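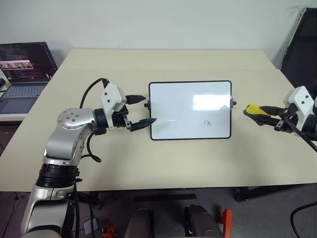

Keep the lot for a year and then be hard on it, was Veronica Jitaru's reply when we asked in the last issue how readers deal with household paperwork. She went on to say that a filing system should be something you can explain to your sister over the phone, and that if you can't, you will be the only person able to find the boiler guarantee, and probably only on a good day.

Home paperwork: what readers keep and how they keep it

16 shares | 14 comments

We had more letters on this than on anything since the parking changes at Namirgate. Most agreed that there is less paper coming through the door than there used to be, and most also said that what does arrive is harder to deal with. Bills have moved to email, statements sit behind a password, and the things that still come by post tend to be the ones that matter, such as policy documents, hospital letters and anything to do with the car.

Several people described the same arrangement without knowing it. Post is opened where it lands, the envelope goes in the recycling and the letter goes on a pile. The pile stays put until someone needs the surface for a meal. It is then moved, in one go, to a drawer or a carrier bag, and that is where the trouble begins. Once a letter that needs an answer has been put away with twenty that don't, it may as well have been posted to another town.

The simplest cure readers offered was to have two places. One is for paper that needs something doing. The other is for paper that is finished with but has to be kept. An open tray does for the first, and it should be somewhere you pass every day. A box with a lid does for the second. Nelu Bucur uses a washing-up bowl for the first and says it has worked for years, though visitors do move it.

How many folders

This was the main disagreement. One reader in Mottram set up 31 folders over a wet bank holiday, each with a printed label, and found a month later that she was putting everything in the one marked "General". She has since cut down to seven: house, car, health, money, work, school and pets. A letter that could go in two of them goes in whichever comes first in that list. She says the rule is silly and that she has not lost anything since.

Others do it by date and have no subjects at all. Everything for the year goes into one box, newest on top, and at the end of the year the box is closed and the year written on the end. To find something you only have to remember roughly when it came. This suits people who dislike filing, and it takes almost no time. It is less good for things that run for several years, like a loan or a guarantee, and those who use it mostly keep a separate envelope for them.

Going by the letters, either way works if you stick to it. Changing from one to the other halfway through the year seems to be what does the damage.

What to keep

We are not going to print a list of how many years to keep each sort of paper. Readers sent us several and they did not match. The rules depend on whether you are employed or work for yourself, whether you rent or own, and where you live. If it is to do with tax, check the current official guidance before you shred anything. If it is to do with a loan or a policy, ask the company and make a note of the answer and who gave it.

There are papers that everybody who wrote in agreed on. Birth, marriage and death certificates are kept for good, along with wills, the papers for the house and anything with a court stamp on it. Pension letters are kept until well after you think you need them. Two readers had been asked for proof of a job they left decades ago, and one of them still had a payslip. The other spent most of a summer writing to a firm that had changed its name twice.

Receipts for ordinary shopping can go once you know you are keeping the goods. Receipts for anything with a plug are best kept with the instructions. Till receipts fade, some of them within months, so take a photo or a photocopy of any you may need later. Don't laminate them. A reader who did this with the receipt for a fridge says it went black from end to end.

Instruction booklets take up more room than anything else. Most can be found online if you know the model number, so some people write the number in a notebook and let the booklet go. I have kept ours, but I did pull out the pages in languages none of us can read, and the folder now shuts.

Getting through the backlog

If you have a drawer, or a cupboard, or (one letter) a whole spare bath full of old paper, don't try to clear it in a day. You will get as far as the first old school report and stop. Veronica does hers in the evening with the radio on, 70 sheets at a time. She counts them out first and puts the rest back out of sight. When the 70 are done she stops, even if it has gone quickly.

Sort before you read. On the first pass you only need to look at the heading and the date. Anything that is plainly rubbish goes straight out, such as leaflets, old catalogues, duplicate statements and offers from companies that have since closed. Anything with a name, address and account number goes on the shredding pile. Everything else goes in one heap for the second pass, when you do read it.

Staples don't usually need to come out for a home shredder, but check yours. Bulldog clips certainly do.

If you don't have a shredder, tearing by hand is fine for small amounts, and soaking works for larger ones. Put the paper in a bucket of water overnight, stir it with a stick and squeeze it out. It makes a grey mush that can go on the compost heap if there's no shiny paper in it. The shredder at the Plinine Road reading room can be used by anyone during opening hours. Please take your own bag for the shreddings and don't feed it card.

Paper you only have on a screen

Several of you asked what to do about statements that are only online. The usual advice is to download them once a year and keep them in a folder with the year as its name. This is worth doing before you close an account, as you may not be able to get back in afterwards. Keep a copy somewhere other than the computer. A memory stick in the same box as the paper is better than nothing, and a second one at a relative's house is better again.

Name the files so that they sort themselves. Year first, then month, then what it is. "Scan 14" tells you nothing by the following spring.

Passwords are a subject of their own and we will come back to them. For now, make sure one other person you trust knows where the box is. Nelu's brother was left to sort out an aunt's affairs with nothing to go on but a calendar from a garage, and it took him until September to find out who insured the house.

Next issue

The next question is from a reader at Zarnitine Court, who would like to know what people do with old photographs when they don't know who is in them. Replies by post or email in the usual way, and please say if we may use your name. Letters about paperwork can still come in and we'll use a few more if there is room. The one about the bath will be printed in full.

Search this site Search Go

Comments (14) Share this item

Contact the newsletter | Copyright Mottram and Namirgate Newsletter | Back to top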